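Reporting Conflict and Its Aftermath
Handout for week 4: the first hour
Tutor: Sunita Montoya

Welcome back, everyone, and thank you for the lively discussion last time, which I'm afraid ran well past the hour (my fault entirely). This week we turn to the first short report, the one that goes out while people are still being treated and the streets are still closed. We'll work with the Gesberg market shooting, and you should all have the pack of 21 wire items by now. If you haven't, please write to Guoqing Feng before Monday.

Start with the verbs. In the earliest item the police "say", a medic "confirms" and a witness "claims", and I'd like you to ask yourselves whether those three people have really earned three different words. "Claims" carries a little sniff of doubt with it, and readers do pick that up – even when the writer was only trying to avoid repeating "said".

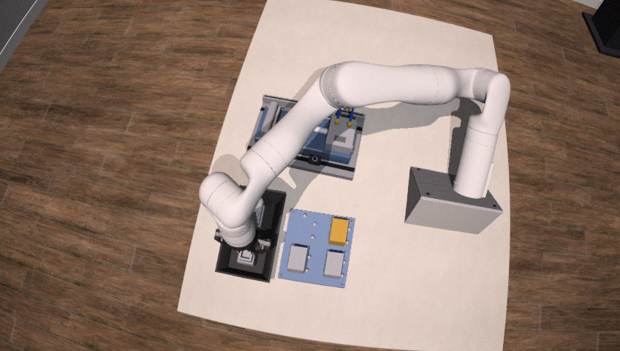 Casualty figures come next, and they cause more trouble than anything else on this course. The first Gesberg item gives 24 wounded and the evening one gives 49, with no word on whether the second figure takes in people treated for shock. Say whose number it is, say when they gave it, and leave the old one visible in your notes. When I'm teaching this I find it helps to think of a chain: one link, then another, then another, each hanging on the one before. A figure in your fifth paragraph hangs on a source in your second in much the same way, so if the source goes, everything further along has to go with it.

Then there is the matter of naming the attacker's motive. Kenji Ruiz-Ortega's chapter is very good on "suspected", and on how quickly the word drops out of headlines. Do read the section on the Brito bridge bombing, even if you skim the rest.

For next week: rewrite item 4 in no more than six sentences, with every fact given to a source. Bring two printed copies, please, and a pencil.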